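Trenalow Tenants' Sewing and Repair Room
Progress report to the Molon Fund
October 13, 2020

Hi Marcus,

You asked for something short and readable this time, so I'm just going to write this the way I'd tell you over the phone. The big news first: we're open again! We've been back in the room since the middle of summer, with fewer people at once and the windows propped, and the booking sheet has been full nearly every session.

We've now finished 900 repairs since the grant began, against the 76 we had managed when I wrote to you last fall (I know, I had to check it too). A lot of that is masks and school clothes, so please don't picture 900 winter coats. Hema Kurian runs the mending side and she's been strict about writing every job in the book, even a single button, and that's how we can give you a real number at last.

Money. We've spent $1,789 of the equipment line. Most of it went on two secondhand machines from Dobos, plus servicing, needles and a truly shocking amount of elastic. The serger is still on the list. Prices went up over the summer and I'd like to hold off until they settle, if you're okay with us carrying that part over into the spring.

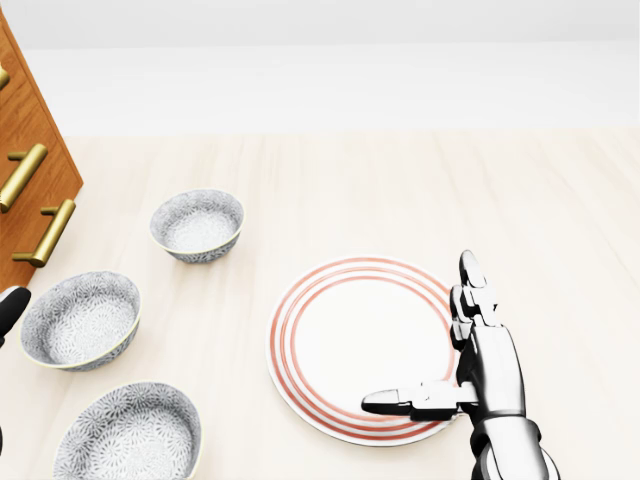
The beginners' course has been harder. We had planned on 10 people per group and we can only fit six with the spacing, so Brândușa Barbu is teaching the same lesson twice in one evening, and she's tired. I'd like to pay her for the second hour. It would come out of the refreshments line, where we've spent almost nothing this year for obvious reasons, but I need your yes in writing before I move it.

One thing that didn't work was the drop-off box at Mikside. People left bags with no name and no note, and we spent weeks trying to match trousers to owners. We've stopped it. Oisín Madigan has set up a phone line for bookings instead, two mornings a week, and older folks seem to like it a lot better than the web form.

Still to do before the year closes: the zipper workshop (moved twice already – sorry), the insurance renewal, and getting the feedback cards typed up. Rajeshwari Lobo has the cards at home and will send them straight to you when they're done.

Could you let me know about the teaching money by the end of October? Brândușa needs to plan her evenings, and I've promised her an answer.

Thanks as ever, and call me if any of the figures look odd.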